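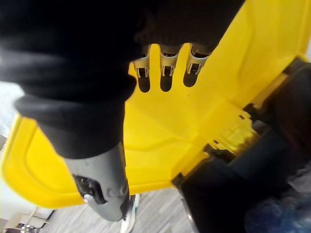

Aleksi Partanen escribió:

> ¿Se mantiene el objetivo de 300 demostraciones para los objetos grandes de plástico amarillo? En Skorkow llevamos 204 y el plazo acordado en julio ya venció.

Estimados colegas:

Se mantiene el objetivo. El conjunto Perkatach reúne a día de hoy 2,408 episodios, de los cuales 1,508 han superado la revisión; los restantes siguen pendientes de etiquetado. El nuevo plazo de entrega es el 11 de octubre de 2024.

Rogamos a los operadores que varíen la posición inicial de la pinza entre tomas y que conserven los intentos fallidos — con su etiqueta correspondiente —, pues también se utilizan en el entrenamiento. Las grabaciones incompletas deben remitirse por separado.

Atentamente,
Coordinación de datos, Furnix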